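Kilard Water Softener: Frequently Asked Questions

How does the softener know when to regenerate?
A meter in the valve head tracks the water you use. The default setting starts a cycle after 3,000 gallons, at 2 a.m. You can change both values in the Settings menu.

What salt should I use?
Plain pellets. Avoid rock salt, which leaves grit in the bottom of the tank. Keep the tank at least a third full. 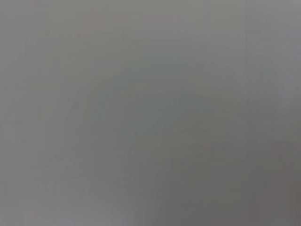
Latifa Ashour writes that her tank stayed full for months and the water turned hard again. She pushed a broom handle down through the salt and broke up a crust near the bottom, then ran a cycle by hand. We suggest the same steps. A crust like this is called a salt bridge and is more common in damp basements.

Is softened water safe to drink?
For most people, yes. It contains a little added sodium. If you are on a low-sodium diet, ask your doctor or leave the kitchen cold tap on hard water.

Can I use the softener with a well?
Yes, but test for iron first. Above 3 parts per million you will need a separate filter ahead of the softener.

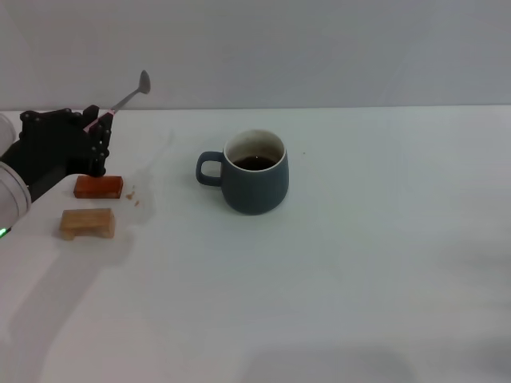 How long does a cycle take?
It takes 53 minutes. Hard water is supplied to the house during that time, so try not to run the dishwasher.

Where do I get parts?
Seals and valves are sold through Stimholm. Have the model number from the back of the valve head ready when you order.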